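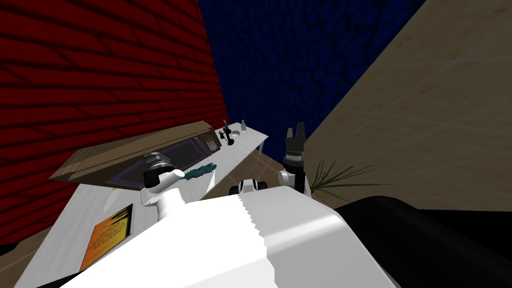
Kiton Hand Scrub Brush: three months on

I bought the Kiton in March, mostly because my old brush had gone flat and smelled like onions no matter what I did to it. I wasn't expecting to have opinions about a scrub brush. Well, I have plenty!

Where I've used it

Potatoes first, and carrots, and the muddy little beets we get from the Jurkimach farm stand (they don't wash anything, bless them). The bristles are stiff enough to get into the eyes of a potato but they don't take the skin off, so I've pretty much stopped peeling. I did a 30 pound sack for a school supper in one evening and my hand was fine the next day. With the old one I'd have been rubbing my thumb all week.

Then I bought a second one for the bathroom, and it's great on grout. Ten minutes with baking soda and the corner behind the faucet looked new. It also did the wheels of the stroller, the boot tray, and a cast iron griddle I had almost given up on.

How it compares

I had a Rumo before this, and it's a perfectly good brush, a bit softer, nicer for mushrooms and peaches. The handle is too fat for me though, and the bristles splayed by the second winter. The Yeh is cheaper and I'd happily keep one in the garage, but it sheds. I found a bristle in a salad, and that was the end of it in my kitchen.

What I'd change

A hole for hanging, please! It has to lie in the dish rack and it takes forever to dry that way. I stand mine bristles down on a folded towel overnight. And the sticker on the back leaves glue behind, so rub it with cooking oil before you wash it the first time.

Dishwasher: the package says top rack only. I've put mine through every week and the bristles are still straight.

Would I buy it again? I already have, twice, and my sister is getting one with her housewarming basket.

Posted 16th June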